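Upholstery and Textile Cleaning Technician, Woritz Depot
Zasska Fabric Care

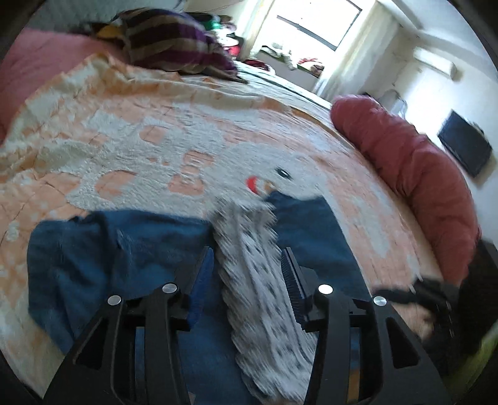
Household textiles on a patterned blanket.

Zasska Fabric Care cleans upholstery, mattresses, curtains and bedding for homes and small hotels in Woritz and Kadcombe. The depot has 2 openings on the day shift.

Duties
Identify fiber content and test for colorfastness before treatment.
Run hot water extraction and low-moisture equipment on site.
Mix detergents and spotting agents to the dilution on the job sheet.
Record stains, existing damage and treatment used for each item.
Clean hoses, tanks and filters at the end of the shift.

Requirements
Valid driver's license.
Able to lift 50 lb and work on stairs.
Readable handwriting; job sheets are still on paper.
Experience with the Vahidi extraction units is useful. Training on them takes 10 working days and is paid at the full rate.

Pay and hours
$3,745 per month before tax. Shifts start at 7:30 a.m. from the depot. A $200 boot and workwear allowance is paid with the first check.

To apply
Send a resume and a list of equipment you have used to the Woritz depot office, marked "Textile Technician." Applications are read each Monday. Selected applicants will be asked to complete a short stain identification test at the depot.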